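April, notebook for the Sutherland papers

Started 9.30. Carried on from the second bundle of letters, the ones tied with tape. The first bundle is finished and listed, apart from two envelopes with nothing in them, which I have kept and numbered with the rest.

The main question is still whether Agnes Sutherland who went out to Trukanmont is the same Agnes who was baptised as the smith's daughter. The family tree that came with the box says she is. It gives no source. The tree was typed up from an older one in pencil, and the pencil one has a question mark beside her name that did not make it into the typing.

Letter 14 is from Agnes to her brother William. She asks after "the old man's chest" and whether the forge has been let. That would fit the smith. She also says she has been seventeen months in the place and can't get used to the wind. No year on it, as usual. The paper is the same ruled blue stock as 11 and 12, so I have put it with those for now.

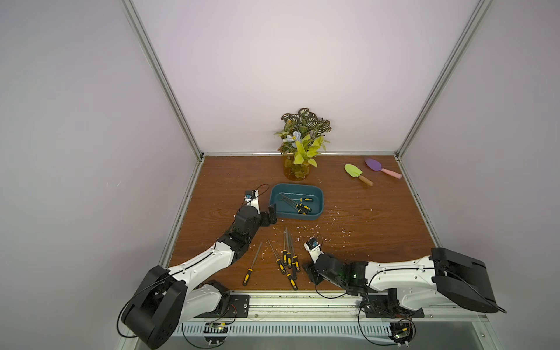

Letter 15 is in a different hand, signed only "your loving cousin M." It mentions a sale at Trukanmont and a price of 200 pounds for "the house and the two fields". If that is the Sutherland house there should be a deed. Wrote it on the list of things to ask for.

Letter 16 has a torn lower half. What is left talks about the passage. She names the ship as the Stemine, or that is how I read it. The first letter could be an L. Looked at her capitals in 11 and 14 and her S always has the same small hook at the top, which this one has too. Going with Stemine. Checked the shipping notes we copied last year and there is a Stemine, with a passenger list that survives in part. No Agnes on the part that survives. There is a "Miss Sutherland, servant", age given as 20, no first name.

Age is a problem. The baptised Agnes would have been 23 or 24 if the sailing is the one I think. Ages on these lists were often whatever the clerk heard or guessed, so I don't want to throw her out over it, but it should be noted on the sheet and not tidied away.

Rest of the morning on the parish register copies. Entry 1263 in our running index is the baptism. Went back to the copy itself to read it again. The father is "Jn. Sutherland, smith". The index had him as James. It is John. Corrected it in pencil and initialled it. Somebody should go through the other entries by the same indexer, as I found a James for John in the Mackays too.

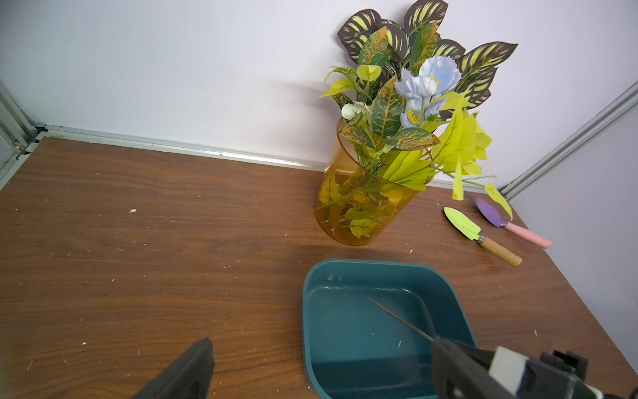 The wooden worktop with the tall amber vase at the back.

After lunch, the photographs. Most are cabinet cards with the photographer's name on the mount. I got the backs all written up. Three have names on them, and one of those is wrong, or at least it says "Wm. and wife" on a picture of two women. The "Mother at 70" one is useful if it can be trusted. The mother of the baptised Agnes died at 61 according to the burial register. So either it is someone else's mother, or the writing was added much later by a grandchild, or I have the wrong burial. The ink looks newer than the mount. I would like another pair of eyes on it.

Also found that the woman in "Mother at 70" is wearing the same brooch as the younger woman on the unlabelled card. Brooches get handed down so it doesn't prove much. Noted on both sheets.

Read the day's sheets over to the others at tea, so that the reasoning was heard by people who hadn't been staring at it. 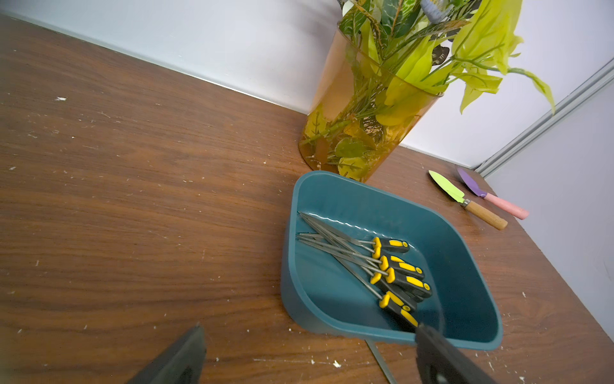 Shinji Ichikawa thinks we have been leaning too hard on the forge. There were two smiths called Sutherland in the parish, cousins, and the second one also had a daughter Agnes, three years younger. That girl would be the right age for the servant on the Stemine. He had her down in his own notes from the valuation rolls and hadn't connected her with our box. Asked whether the second smith had a son William, he said he wasn't sure but would look.

This changes things a fair bit. If the second Agnes is ours, then the mother could well have lived to 70, and the burial I have been using belongs to the other household. It would also explain why letter 12 mentions an aunt "at the other forge", which I had read as a joke about the inn.

Against it: the pencil tree gives William a middle name, Ross, and Ross is the maiden name of the first smith's wife. I don't know the second wife's maiden name yet.

Drew both families out side by side on the big sheet and put each letter under whichever household it suits. Most would do for either. Letter 14 leans to the first, 12 leans to the second. 16 goes with the ship and so with the age.
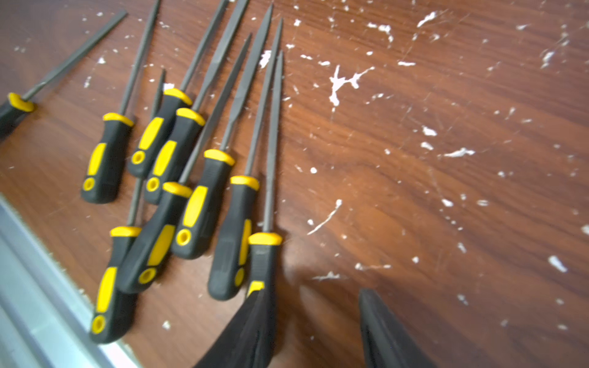

Typed the letters up to 16 into Zusto before stopping. It would not take two possible parents for one person, so Agnes is in twice, as Agnes A and Agnes B, with a note on each pointing to the other. Please don't merge them. Transcripts so far run to roughly 60 pages.

To do:
Second wife's maiden name, marriage register.
Burials again, both households, all the Sutherland women.
Deed for the Trukanmont house, and who cousin M. might be.
William in the valuation rolls (Shinji).
Ask the family where the pencil tree came from and who wrote it.
Letter 17 onwards. 17 is crossed, written both ways over the same page, and will be slow.

Box back on the shelf 4.40. Big sheet left rolled on top, with the pencil tree inside it.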